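April 21, 2023
Notebook entry: visitor demonstration, Karero bench

The demonstration for the Vurham delegation was held in the small workshop. Paora Tapsell gave the introduction and I kept the notes. The task selected was the wooden square: four sticks laid out on the table, two of them with a small round dot near each end.
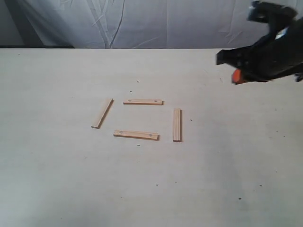
Visitors were asked to remain behind the line while the arm was enabled. Several questions concerned the gripper. It was explained that the orange fingers are the set fitted in December and that the wrist camera view is recorded together with the overhead view. The log for this session begins at entry 181.

The delegation asked how a stick is held when it must lie over another. The wrist view was put up on the large screen for this part of the discussion.

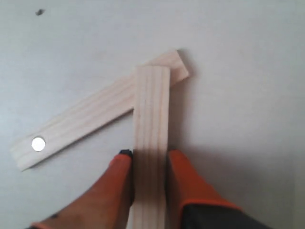 Karero Notebook 3, p. 181

Paora noted that a grip near one end leaves the rest of the stick free to reach across its neighbor. The Veloso representative requested a copy of the task sheet. 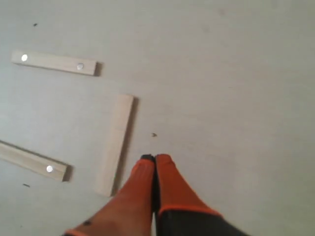
Questions on scheduling were referred to the Kamex office. To do: send the task sheet, reprint the visitor safety card, and confirm the room for the next group of 6.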